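Windutdale Notes > Workbench > Two-arm table

Looking after the two-arm coffee table

I have been looking after the two-arm table at Windutdale since March, and people keep asking me how it is set up and what I check on it. I kept most of this in a paper notebook. The notebook is getting full, so I am typing it up here.

The table has two arms bolted along the near edge, one at each corner, with the camera bracket between them. We call the left arm Sebastian and the right arm Gitari. The names came with the control software, and they are useful when you are reading a log late in the day and need to know which side stopped. The software is called Nuvico. It is an in-house package and not pretty, but it starts every time.

The job is coffee. The left side handles the glass and the right side handles the capsules. The coffee machine stays at the back of the table, with a teal tray to the left and the round black stand with the rods to the right.

Start of the day

Power goes on at 8 a.m. I leave both arms alone until the controllers finish their self test. Then I run each arm to home, one at a time, with a hand near the stop button. Gitari goes first. I used to home them together to save a minute, and one morning they met in the middle. There was no damage apart from a scuffed finger, but I went back to one at a time.

After homing I check the base plate bolts with the short wrench. They have not moved in months. I still check.

Next are the fingers. I open and close each gripper 5 times from the Nuvico panel and listen. A dry joint makes a faint tick near the end of the travel. If I hear it, I clean the links with a lint-free cloth and put a very small amount of light grease on the pins. Too much grease ends up on the glass.

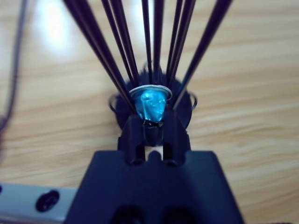

The right gripper needs more care than the left one because of what it has to pick up. The glass is a big, easy target. Small parts are harder, and the position has to be close before the fingers close. I set the closing force low and bring it up in small steps until the part stays put when the arm lifts. The value I use now is 146 in Nuvico's own units. At the start I had it at 900, left over from another job, and it cracked a plastic part on the first try. If you copy a settings file from another table, read the force line before you run anything.

I also check the wrist camera at this point. The lens picks up fingerprints from whoever last changed the fingers (me). A dry wipe is usually enough.

Teaching the glass position

The glass position is the one that drifts. When somebody wipes the table, the tray gets nudged, and then the glass goes back a little to one side. Sebastian will follow the taught position no matter what.

To teach it again, I do the following.

Put the tray and glass where they belong.
Set the left arm to slow.
Bring the gripper in level, low over the wood, with the fingers open.
Close on the glass by hand control and lift it slightly.
Save the point, back off, and run it from home 2 times.

If both runs are clean I leave it. If one is off, I start again from the first step. I have tried fixing the point by typing in small corrections and it always takes longer.

The other arm should be parked well out of the way with its fingers open while you do this. Nuvico will let you move the two together, and it does not check one against the other at slow speed.
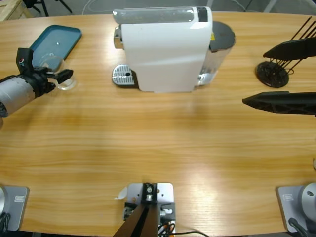 Glass in the left gripper, in front of the tray. Right gripper open.

Cables

Most of the faults I have had on this table were cables. The arms themselves have been good. The cable behind Gitari's base used to rub on the table edge when the first joint turned all the way out, and after a few weeks the jacket was worn through in one spot. The symptom was a stop with a communication error, always at the same point in the move. I replaced the cable and left more slack, and the error has not come back.

The cables at the center bracket get a look once a week. I follow each one by hand from the connector outward and feel for kinks. Keep them along the near edge and away from the middle of the table, where the arms need the room.

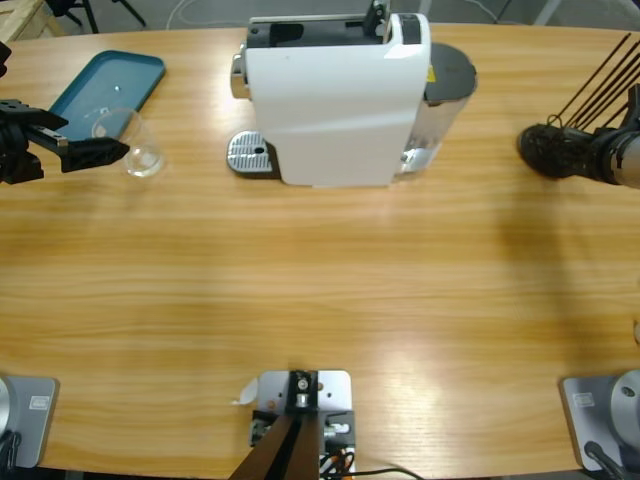
The other thing that catches people out is light. There is a strong reflection on the varnish from the ceiling, and a clear glass is hard for any camera to find even on a good day. I tried a dark mat under the glass, but the mat slid. What worked better was to keep the tray at the same angle all the time and let the glass overlap its corner. The teal gives an edge to look for through the glass. I wrote the tray angle on the inside cover of the notebook.

Shutting down

Take the glass off if it has been used, wash it, dry it, put it back. Empty the drip tray. Empty the water tank if the table will be idle for more than a day. Park both arms, wait for the brakes to click, and turn off the power at the wall switch last.

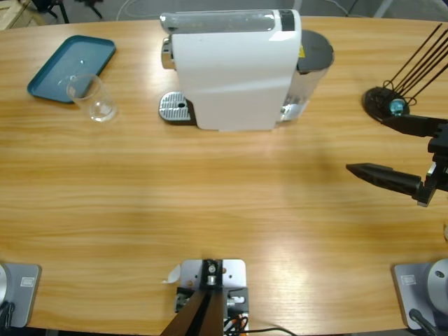

Glass back at the corner of the tray, coffee machine at center, right arm over the table.

Still to do: new finger pads for Sebastian, and a proper clamp for the long cable on the near edge. I will add the part numbers when the order arrives.

Contact | Copyright Windutdale Notes | Back to top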